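Home Notebook Materials Finishes Contact
Search this notebook Go

February 24, 2024 – tape and oiled wood, round two

Picked this up again after leaving it in January with half the offcuts still sticky. The question is the same dull one: which masking tape can we leave on an oiled top over a long weekend without it lifting the finish or leaving that grey gum behind?

Cut twelve new strips of beech from the Venard offcuts and gave them two coats of the Cunura oil, wiped back after 40 minutes. I was a bit heavy-handed with the second coat on the first few (phone rang) so those have gone at the back of the rack and I'll treat them as a separate lot. Sanded the rest to 200 beforehand, and they feel lovely.

Tapes so far are the cheap Pliltik cream roll and the low-tack Tanui one. Pressed each down with a thumb and then the little rubber roller. I do think the roller matters more than the brand! Anything I only thumbed came up far too easily last time and told me nothing. 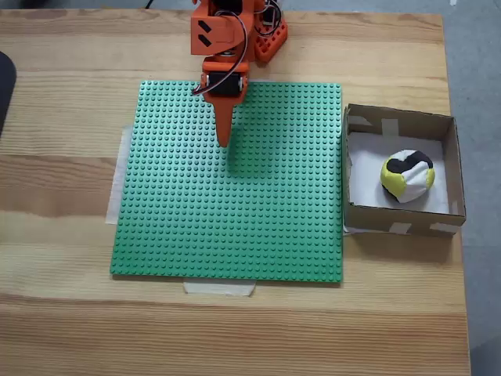
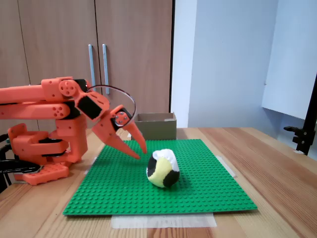 Two views with the green surface – masking tape on pale wood in the first.

First peels, after 68 hours: Tanui came off clean on every strip, pulled back low and slow. Pliltik left a faint line of gum along both edges on three of them, and took a proper fleck of finish off one. That one had a knot in it, so I'm not going to blame the tape just yet. White spirit on a rag shifted the gum but dulled the oil, and a dab of fresh oil brought it mostly back. Warm soapy water did nothing at all, just made me feel busy.

Room was at about 33 per cent humidity with the heater going, much drier than the last go, which might be flattering everybody's results. I want to repeat it with the heater off.

Still to do: the waxed strips, the end grain, and finding out where the good scraper went. Also need more Tanui, we're down to the last few turns of the roll and the shop only had the wide stuff.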